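Call for participants: home laundry folding build, Ornthorpe Shared Workshop

Posted 25 May 2026

We are looking for people to join the Floter build, a small project to make a folding robot that can work on an ordinary bed in an ordinary home. The work is split between the shared workshop in Ornthorpe and the homes of the people taking part. We need home recorders and two bench builders. You can apply for one or both.

Background

Floter was started in January by Rima Haddad and Walid Zoubi. The arm is a two-joint design on a rolling base, built mostly from workshop stock and parts left over from an earlier project called Winderel. The arm moves well enough. It does not know what to do with a sweater. To teach it, we record people folding and sorting clothes with a handheld gripper that has the same fingers as the one on the arm. The recordings are then used to train the arm's controller.

We have 1286 usable recordings so far. Most of them came from only a few homes, and the controller does poorly on bedding, lighting and clothes it has not met before. That is the reason for this call.

Home recorders

Home recorders borrow a handheld gripper and use it to fold, sort and stack their own laundry on their own bed or table. A session lasts 75 minutes including breaks. We ask for two sessions a week for six weeks, at whatever time suits you. Each recording covers one garment, from the moment you reach for it to the moment it is down on the stack.

Please use what you have. Patterned sheets are fine, and so are dark clothes, knits and anything with long sleeves - sleeves are where the arm does worst. Leave folded piles and other items on the bed if that is how you normally work.

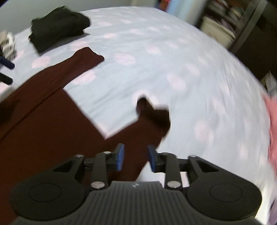

What home recorders need

- A bed or large table you can reach from at least two sides
- Enough hand strength to squeeze and hold the gripper for a few minutes at a time
- A phone or laptop for uploading files at the end of each session
- Agreement from anyone you live with, as rooms and belongings will be in the recordings
- No experience with robots or electronics

You must be 18 or over. Left-handed people are especially welcome. All but one of our present recorders are right-handed.

Before a session, put away mail, family photos and anything with your name or address on it. Recordings are stored on a drive at the workshop and are seen only by the build team. You can ask for any of yours to be deleted until training starts on that batch. After that we can remove the file but not what the controller has learned from it.

Bench builders

Bench builders work on the arm and on the handheld grippers at the workshop, one evening a week. Current jobs are:

- Replacing worn finger pads and checking that both fingers close evenly
- Tightening and re-pinning the linkages
- Rewiring the base so the battery can come out without removing the side panel
- Printing and fitting a new cable guide for the elbow joint

You should be able to solder, use a multimeter and read a simple wiring diagram. Some experience with 3D printing would help. The elbow joint has given us trouble for months, so patience is useful too. Oluwaseun Akande runs the bench and will show you the machines you have not used before. Workshop safety training is required for everyone, including people who have used shared shops elsewhere, and takes one evening.

Pay and expenses

Home recorders receive $28 per completed session, paid at the end of each two-week block. A session cut short by a fault in the gripper is paid in full. Bench builders are not paid, but their workshop membership is covered for as long as they are on the build, and parts are bought from the project budget. The budget comes from a Nwankwo Fund small grant, which covers up to 19 home recorders.

How to apply

Send a short note to Rima Haddad through the workshop contact form with "Floter" in the subject line. Say which role you want and when you are usually free. Home recorders should also tell us what surface they fold on and its approximate size. Bench builders should mention one or two things they have built or repaired - photos are welcome but not required.

We will reply to every note within two weeks. Home recorders will then be asked to come in for a half-hour fitting, where Olanrewaju Ezeani will adjust the grip to your hand and go through a practice recording with you. Grippers go home with you the same day, in a case with a charger and a spare set of finger pads.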